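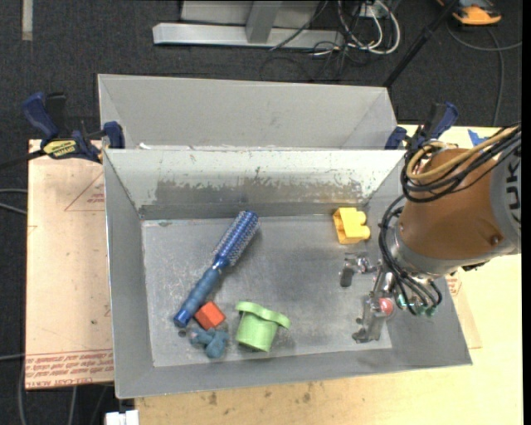
# Bin Picking Project: Frequently Asked Questions

Maintained by the student robotics club at Dronton. Questions about grading go to Barrett Doucet, the faculty advisor. Everything else goes in the club channel.

## The task

### What does the arm have to do?

Pick each object out of the front bin and release it in the rear bin, one at a time, with no human input between the start command and the end of the run. A run ends when the front bin is empty, when the time limit expires, or when someone presses stop.

### Which objects are used?

The practice set includes a blue round hairbrush, a small red-orange block, a greyish-blue toy figure, a light green cup-like piece with a wavy rim, and a yellow building block with studs. Teams may practice with anything that fits in the gripper. The set used for the March evaluation is kept by the advisor and is not shown in advance.

### Why the hairbrush?

It is long, it has a head and a handle of different widths, and the bristles give poor depth readings. A grasp on the handle near the head usually holds. A grasp on the end cap usually rotates out during the lift. Most teams' early planners choose the end cap.

### Can we push objects before picking them?

Yes. Pushing is allowed inside the front bin only. An object pushed against a wall may be harder to grasp than it was before, so log the push as a separate action.

### What counts as a successful pick?

The object must leave the front bin, cross the shared edge, and come to rest in the rear bin. Dropping it on the table is a failed pick. Dropping it back in the front bin is a failed attempt, but the object may be tried again.

## The workspace

### Can we move the bins?

No. They are held with bar clamps and the saved calibration depends on their position. If a bin has shifted, stop and recalibrate. Don't try to nudge it back by eye.

### The floor of the front bin is scuffed. Does that affect segmentation?

It can. Worn metal and chipped paint produce edges that a simple color threshold will report as objects. Take a background capture of the empty bin at the start of each session and subtract it. Do not reuse a background from an earlier session - the wear changes and so does the light.

### How close may the fingers get to the floor?

The software limit is 3 mm above the calibrated floor plane. Flat objects can still be reached at that height if the approach is vertical. Requests to lower the limit have been turned down before and will be again.

### What about the walls?

Keep the wrist and the hoses in the collision model, not only the fingers. A plan that clears the wall with the gripper may still drag the cable loop over a corner. Anything resting near the front wall or in a back corner needs an angled approach, and you should check it at low speed first.

## Software and data

### Which planner do we start from?

The starter code is a fork of Jullex, with the club's bin geometry already loaded. It samples up to 1000 grasp candidates per capture and ranks them by a fixed score. Replacing the score function is the main assignment. Replacing the sampler is optional and takes longer than teams expect.

### Is there existing data?

Yes. The Drestasach folder on the lab server holds 3825 logged attempts from earlier terms, each with a depth capture, the chosen grasp, and a result code. Result code 2 means the gripper closed but the width sensor read zero. Treat it as a miss.

### Can we train on the evaluation runs?

After evaluation is finished, yes. Before that, no team has access to them.

### My grasps work in simulation and fail on the arm.

Check these in order:

1. The calibration file is from the current session.
2. The tool offset matches the fingers that are mounted.
3. The friction value has been changed from the default, which is too high for smooth plastic.
4. The capture was taken after the arm had moved out of view.

If all four are correct, save the log and post it. Include the capture. A log without a capture can't be diagnosed.

## Lab time and safety

### How do we book the arm?

Use the sign-up sheet. Each team gets one block at a time and may book the next when that block is over. Blocks run over by the previous team are not extended.

### Can one person run the arm alone?

No. One person operates and one stands at the stop button. The person at the button does not type, film, or hold objects.

### When can I reach into the bin?

When the arm is parked and the operator has said so out loud. A paused program is not a parked arm.

### Who do we tell about damage?

Report bent fingers, rubbed cables, loose fittings, or a slipping clamp in the channel before leaving the lab. There is no penalty for reporting. Team Norðdahl's notes on finger replacement are in the shared folder and cover the torque settings.

### Do I need prior experience with robots?

No, but you need to be able to read and change Python code. New members spend their first sessions at the stop button and labeling captures, then move to operating.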